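Flulalell Forums > Arms, Hands and Grippers > Faults and Near Misses

Left hand closes by itself mid-reach, right hand behaves like a saint

Started by breadline_ops

breadline_ops
Posts: 29
10/04/2020

Putting this up in case someone's already lost a week to it and can save me the second one.

Two arms, a small table, toy groceries and a pink bowl. The job is to pick up the thing and put it in the bowl, which my niece mastered before she could talk. We've been at it since March. The right arm has never given us any grief. The left arm works fine for ages and then, somewhere between hovering and grasping, the fingers snap shut at full speed without being asked. The controller logs it as a completed grasp. It has completed a grasp of nothing, and it's very pleased with itself.

Until last week this was only annoying. Then it did it while I was reaching in to straighten a bun, and it got the side of my thumb. No blood, good bruise, some language. So now it's a safety matter and I've had to fill in a form.
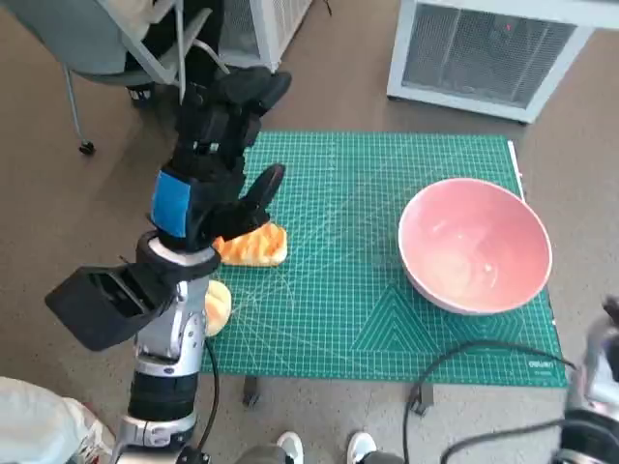 Left hand over the bread, bowl still empty.

What we've tried so far:

Swapped the hand's power supply. No change.
Dropped the closing speed by half. It now misbehaves more slowly.
Reflashed the hand firmware to the version before last. No change, and it forgot its calibration.
Asked Prandent support, who wanted to know if we'd turned it off and on. We had.

The fault code is 1089, when there is a code. The manual lists 1089 as "reserved".

knurled_nut
Posts: 100

Cable. It's always the cable.

You've got a black one running down the forearm with what looks like not a lot holding it. Every time the arm reaches, the connector gets a tug, the signal drops for a few milliseconds, and the hand reads garbage as "close". Put a proper strain relief on it and come back and thank me.

servo_magpie

Disagree with the nut, as is tradition. A dropped signal on those hands should make them hold position. If it's closing at full speed, something is telling it to close at full speed. I'd be looking at the software, and I'd start with whatever decides it's near enough to the object. A striped crust on a green mat covered in white lines is not a kind thing to show a depth estimate.

Also, and I say this with love, why was your thumb in there with the arm live?

breadline_ops

Because the bun was crooked, and I am a person who straightens buns. Fair cop.

On the mat: we did wonder. We ran it with a plain tea towel over the top for a whole afternoon and the fault turned up anyway, so I don't think it's the grid lines. It did fold the tea towel quite nicely at one point, which it has never managed when asked.

Here's one from a run that behaved. It has no trouble at all when I've got a camera ready.

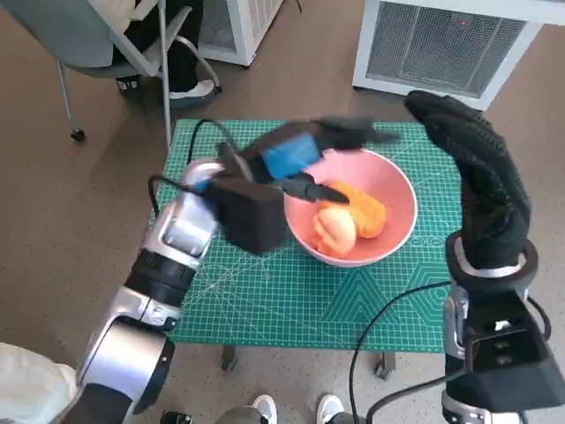 SAFETY AND STOPS
(moved to this category by moderator)

n_ibarra
Moderator

Moved this because of the thumb. Nicanor Ibarra here, for anyone new – I look after this section, and I have a scar that qualifies me.

Two things before anyone says "cable" again. First, breadline, please tell me there's a stop button the operator can reach without leaning over the table. Second, an unexplained close with a person's hand in the workspace means the arm doesn't get powered again with anyone inside its reach until you know the cause. Slowing it down isn't a fix. A slow pinch is still a pinch, you just get longer to think about it.

breadline_ops

There is a stop button. It was on the shelf behind me, where it was very safe. It's now clamped to the bench on the operator's side and I've been told I may not move it.

knurled_nut

Cable.

efigueroa

Encarnación Figueroa, I maintain a pair of these for the packing trials at Treltby. We had something very close to this and both of you are half right, sorry.

The cable was the trigger. The hand lost contact for an instant and restarted itself, which takes under a second, and on waking it ran a homing move. Homing on ours meant "close fully, find the end stop, open again". The controller saw the fingers closed with no error and wrote it up as a grasp. So servo_magpie is right that something was commanding it, and the nut is right about why. Check the hand's own uptime counter after the next event. If it's gone back to zero, you've found it.

servo_magpie

I'll accept half. Who ships a hand that homes on power-up without waiting to be told?

efigueroa

There's a setting. It's on by default, four menus down, and it's called "convenience start".

breadline_ops

Right. Cleared the table of people, moved the bowl back, put one bun at the front left where it likes to go wrong, and ran the same reach over and over from behind the stop button.

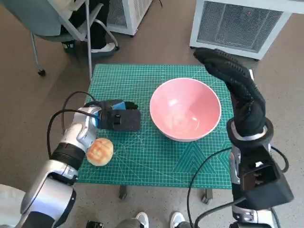 It took about 40 minutes to do it, and it did it just after I'd gone to put the kettle on, so my colleague got to see it and I got to hear it. Uptime counter on the left hand: back to zero. Uptime counter on the right: untouched. Wiggling the left connector by hand with the arm locked and nobody's fingers near the gripper makes it restart every second or third wiggle. Convenience start is now off, with a label on the controller saying so in capitals.

I've ordered a Nygård clamp for the cable and a new connector. Until they come the left arm is locked out and the right one is doing all the groceries.

knurled_nut

You're welcome.

servo_magpie

It was a configuration fault exposed by a cable.

knurled_nut

Cable.

n_ibarra
Moderator

Good work. Breadline, before you power up the left side again, make the controller treat a hand restart as a fault and stop both arms. You'll get another bad connector one day and it won't be on the arm you're watching. Leaving the thread open until the new part's in. Please post how long it runs clean, and how the thumb is.

breadline_ops

Thumb is yellow and green. Restart-as-fault is going in tomorrow. I've also been issued a stick for straightening buns.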